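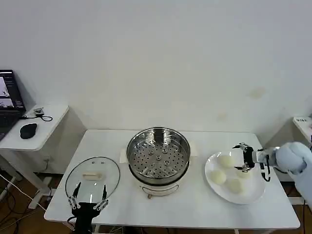

Budgeting for a second two-arm bench – what did we forget?

Board: Equipment and Purchasing

flovthorpe_lab
Posted 2021-01-04

We have one two-arm bench at Flovthorpe and want to put in for a second, to be running by April. The work is small kitchen tasks: taking a lid off, putting buns in a steamer, sorting bits into boxes. I have to hand in a full cost sheet and I don't trust mine.

The arms and grippers are quoted and fixed. What worries me is the rest. So far under "bench and sundries" I have £946, which covers two white tables, a side table for the laptop, cables, a steamer and some plates. Is that daft?

ellis_bench
Low, I think. Ours came out at £1011 for the same sort of list and that was without the steamer. Cables were the shock. Have you priced spare fingertips? We put in one set and should have put in three.

flovthorpe_lab
No spares at all on the sheet. The supplier is Hirkance and they quoted £158 a set for fingertip pads. I assumed the ones on the grippers would last the year. 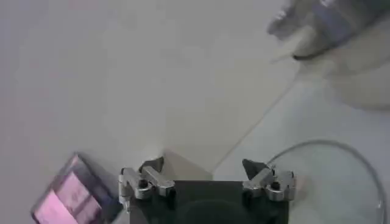 Gripper with the dark pads, the type the £158 is for.

tinplate
They won't last the year if you're handling glass and hot metal. Budget a set per arm and one over.

salabench
I'd disagree with that. We have run the same style of finger at Sala on crockery and soft food and changed pads once. Buy one spare set and keep the money for a second lid and a second steamer. Things get dropped, and a steamer with a bent tray stops you for longer than a tired pad does.

tinplate
Depends on your lids. A metal rim chews pads up. Soft food hardly touches them, I'll give you that.

ellis_bench
Can you say what the arms do in one run? It makes a difference to how many hours you plan for, and hours is what wears them.

flovthorpe_lab
Lid off to the left, buns across from the plate to the tray. The plate sits on the right so only that arm moves them. The left arm has the lid and not much else, so I suppose the two sets of pads won't wear alike.

salabench
Then do you need two arms on the second bench? If it's the same task you could save half the quote.

flovthorpe_lab
We've been asked that. The sorting and folding jobs need both, and I'd sooner not have two benches that can't swap work. Fair question though.

tinplate
Agree with keeping them the same. One set of spares fits both, one lot of training.

ellis_bench
Going back to the sundries. Here is what I'd add, in the order I'd fight for it:

1. Cable trunking and ties. Cheap, and you won't get it approved later as a separate order.

2. Somewhere proper for the laptop. A small side table is fine if it's on its own legs and you don't use it for anything else. 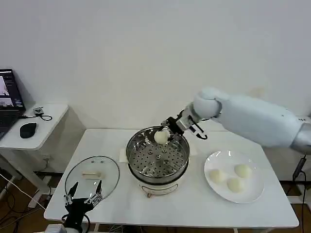
3. A spare lid and a spare plate, same pattern as the ones you have. Shops drop lines without warning.

4. One set of pads now, and a line in the sheet for another set in the second half of the year.

5. Food. We forgot it completely the first time.

salabench
Number 4 is a decent compromise. I'd still put the steamer above the trunking.

flovthorpe_lab
Thanks all. I'll redo the sheet with one set of pads up front and the second as a later line, and move the steamer and lid spares out of sundries so they can be seen. Does anyone pay Hirkance for the yearly service visit, or do you do it yourselves?

ellis_bench
Ourselves. Ask them for the parts list before you decide, they do send it if you ask.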